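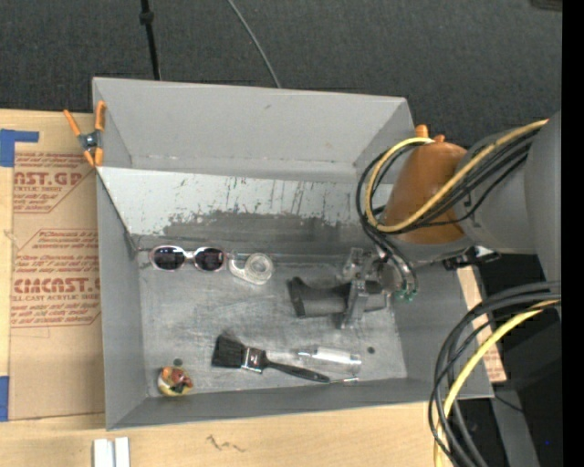
Junk drawer refugees – where does it all go??
Home & Tidying > Small Spaces

oltesent
Ok so I finally emptied the junk drawer this weekend and I've made things worse. Everything went into one big gray bin with no lid, the idea being that I'd sort it "later," and now the bin is on the table and I walk past it every morning and fish out whatever I need. Sunglasses, a paintbrush, the clear tape, all of it together on the bottom. My apartment is 700 square feet and there's one closet. How do you all deal with the stuff that doesn't belong to a category? I don't want to buy a whole system.

marmaladehinge
Sunglasses by the door, tape with the wrapping paper, paintbrush with the paint. You have categories, you just don't like them!

oltesent
I don't have paint though. I have a paintbrush. I use it to dust the window tracks and the keyboard, which is why it was in the drawer in the first place.

plumbline_2
Then it's a cleaning tool and it lives with the cleaning tools. Mine hangs on a nail inside the cupboard door, bristles down. Please don't leave a brush lying flat under heavier things, the bristles take a bend and you'll never get it out. Same goes for sunglasses at the bottom of anything. I scratched up two pairs that way before I learned.

kandasamy
I'm going to disagree with everybody and say keep the bin. We've had one since March and it's the best thing we've done in this house. Open top, big enough that you can see the whole floor of it, nothing stacked on anything. The trouble with a drawer is the layers. If you can see it all at once you can find it all at once – my kids can even put things back, which they never did with the little labeled boxes.

marmaladehinge
Sure, but how long before there are layers in the bin too?

kandasamy
When stuff starts touching other stuff we clear it out. Takes ten minutes.

quiltbarn
Ten minutes in your house maybe, lol. In mine the bin would be full by dinner. I had one of those big tubs on the dining table and we ended up eating on the couch for most of a winter. If you do keep it, get it off the table. Floor of the closet, bottom shelf, anywhere you don't eat.

oltesent
The table thing is fair. It's a nice light wood top too and I keep worrying I'm going to drag the bin across it and leave a mark.

plumbline_2
Felt pads. Or a folded towel for now.

nonierhome
For the tape, do you have it in a dispenser? I used to keep mine loose and could never find the end of the roll. The cheap clear plastic kind is fine. I keep one in the kitchen and one with the mailing stuff, and having the second one stopped most of the arguments in our house about who took it.

oltesent
Yes, clear plastic dispenser. It's the only thing in there I use every day, so maybe that one goes on the desk.

marmaladehinge
See, that's one down already. Put a little dish by the door for the sunglasses and you're nearly finished.

kandasamy
And then in a month there's a dish full of receipts and old keys by the door, and she's looking for her sunglasses underneath them. I still say bin!

quiltbarn
You really love that bin.

oltesent
Ok, plan for tonight: tape to the desk, brush on a nail, sunglasses in a case by the door, and the bin goes down in the closet on trial for whatever's left. Does anyone know if adhesive hooks hold on painted cupboard doors? I'm renting and can't do nails.

plumbline_2
They'll hold a brush no problem. Wipe the door with rubbing alcohol first and leave the hook alone for an hour before you hang anything on it.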